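4.3 Recording Demonstrations for the Shelf Task

The Pernon policy is trained on two-arm demonstrations collected at a Wiltano station. Each training set requires 586 accepted episodes.

1. Confirm that the indicator at the base of the right arm is green.
2. Place drinks on both levels of the shelf and in the open area between the arms.
3. Start recording, then guide one arm under the top board.
4. Stop recording when both arms are back at rest.

CAUTION: Keep hands outside the enclosure while the arms are powered.
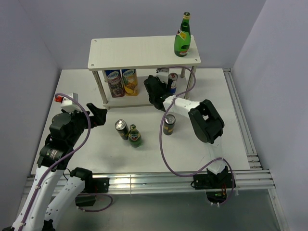 Zeng asked in February whether failed grasps should be deleted, and argued for keeping them, as the policy had learned to recover from a missed grasp only when such episodes were left in. Failed grasps are therefore kept and labeled "retry."

5. Label the episode and save it to the Birnasano folder.
6. Change the arrangement of the drinks before the next episode.

NOTE: With retry episodes included, the policy completed 92 percent of test trials after 4,000 training steps. Results from sets recorded with a single arrangement are not comparable. See Section 4.4 for test procedures.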